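Print this page | E-mail this page

Review: Brillton two-arm planning package

Posted 10 September 2020
By the equipment desk

Brillton sells this as a way to find out whether a two-armed robot is worth buying before you sign for one. You get a simulator, a small library of rooms and a costing sheet, for $3,398 a year. We ran it through July with a real purchase hanging on the answer.

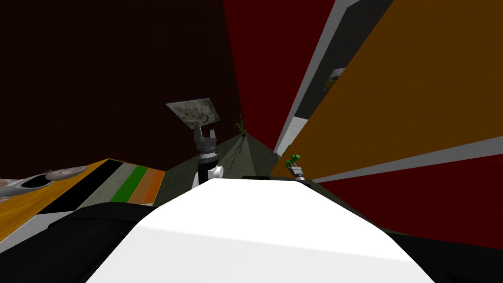 What the simulator is good for

Reach, mostly. With one gripper holding a flat square plate close to the body and the other out to the right with a small green object, you get a fair sense of how much space two arms want in a domestic-sized room. We had pencilled in a narrower bay than we should have, and fixing that on paper cost us nothing. Credit where it's due.

The view from the robot is the part I'd show a manager. The white body takes up a big share of what's in front of you, and anything low and close to it is easy to lose. If your job involves picking things up off the floor, budget for a second camera. Brillton's brochure doesn't mention one.

I was less taken with the grips. A plate sitting neatly on a pair of fingers in a rendered room tells me very little about a greasy plate in ours. You can change the friction setting, but the manual gives no advice on what to change it to, and I could get any answer I liked by fiddling with it. That's a worry in a tool meant to support a spending decision.

The costing sheet

This is where I lost patience. It asks for the price of the arms, the base and the software, then gives you a payback period in a cheerful green box. Spare fingers aren't in it. Neither is floor work, training time or the day you lose when something needs recalibrating. I added our own lines and the payback period went out by 3 years.

The default labour figure also assumes the robot is busy all day. Ours wouldn't be. Change that one before you show the sheet to anybody.

Extras

Additional rooms are $200 each. Importing your own floor plan is $500, which I'd have expected in the base price, as a planning tool that doesn't know your building is half a tool. The Hoxha add-on for scheduling wouldn't load on our older desktop and we gave up on it. Jillum has a cheaper planner with rougher graphics and no second arm, and if you only need one arm I'd look there first.

Should you buy it?

For a single year, if you're choosing between layouts, maybe. Ask for the floor plan import to be thrown in. I wouldn't renew, and I wouldn't let the green box anywhere near a budget meeting. We've put our own purchase off until we can get a demonstration unit on site with our own dishes.

Contact us | Copyright 2020 | Back to top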